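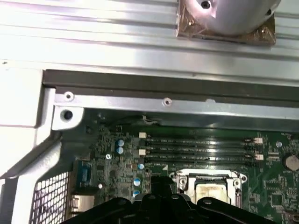

GALERIE / Bonnes pratiques / Atelier démontage

Démontage assisté : nos règles autour de la carte mère

Mis en ligne vite fait entre deux séries, désolée pour la mise en page. Textes : Perrine Renaud, relecture Setareh Tehrani (partielle, elle est sur Jullitz jusqu'en octobre).

Donc, cellule Skovora, poste de démontage des unités centrales. La fiche de règles version 13 est en vigueur, l'ancienne part à la corbeille. Si vous l'avez encore punaisée au poste, enlevez-la. Pas de discussion sur les points déjà votés, pour le reste écrire à Mireille Charpentier.

Vue 1. Approche par le bas de la carte, pince au-dessus du socket. Quatre slots mémoire, clips blancs aux deux bouts : ne jamais prendre appui dessus. Les clips cassent, et un clip cassé = carte déclassée, même si le reste est bon.

Vitesse d'approche : 40 mm/s maxi dès que la pince passe le bord du châssis. Hors châssis, vitesse normale. Pas de mode rapide « juste pour revenir », on a déjà eu le débat.

Câble fin blanc en haut de la carte. Règle câbles : tout ce qui est souple se repère avant le premier mouvement. On note le côté, on note si ça passe par dessus ou par dessous. Doute = arrêt, on regarde à l'oeil, on reprend.

Pile bouton. Retrait en premier dans la procédure, avant la mémoire, avant le processeur. Bac séparé, couvercle fermé. Les piles ne vont pas avec la petite visserie !! (Ilham Sinaga en a retrouvé deux le mois dernier, merci de faire attention.)

Condensateurs : zone interdite aux doigts, même ouverts, même à vide. Marge de 16 mm en latéral quand la géométrie le permet. Quand elle ne le permet pas on change l'angle d'attaque, on ne rogne pas la marge.

Vue 2. Même poste, angle beaucoup plus raide. Processeur dans son socket, levier le long du cadre métallique. Le levier se manœuvre à la main, point 7 de la fiche. Le bras ne force pas sur un levier, jamais, tant que Svitlana Shevchuk n'a pas validé la consigne d'effort.

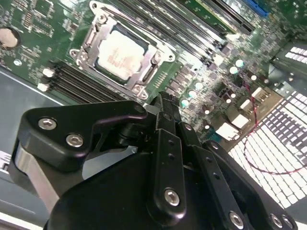
Fil rouge en bas à droite, au-dessus de la grille blanche. Typiquement ce qu'on accroche en ressortant. Trajet de sortie = trajet d'entrée à l'envers, pas de raccourci en diagonale.

Connecteurs blancs : on ne tire pas sur les fils. Prise sur le corps du connecteur ou rien.

Vis de la pince. Contrôle visuel à chaque prise de poste, resserrage au couple inscrit sur la fiche, marquage à la peinture ensuite. Une vis M3 dans un châssis c'est une demi-journée de perdue, on l'a vécu chez Begum.

Bracelet antistatique pour toute personne qui met la main dans la cellule. Toute personne, visiteurs compris. Tapis relié, testeur à l'entrée, cahier signé.

Arrêt d'urgence testé en début de poste, pas en fin. Le test se note même quand tout va bien, sinon on ne sait pas si il a été fait.

Journal : la session Lulirness garde les traces des plus de 1 000 derniers cycles, ne pas purger à la main. Incident = export avant redémarrage, puis message à Mireille avec le numéro de l'unité.

Reste à écrire : alimentations, disques, nappes. Les règles existent à l'oral mais rien de propre, je m'y mets dés que Jullitz est livré. Remarques sur la version 13 à déposer dans le classeur du poste, au crayon, lisible svp.

P. R.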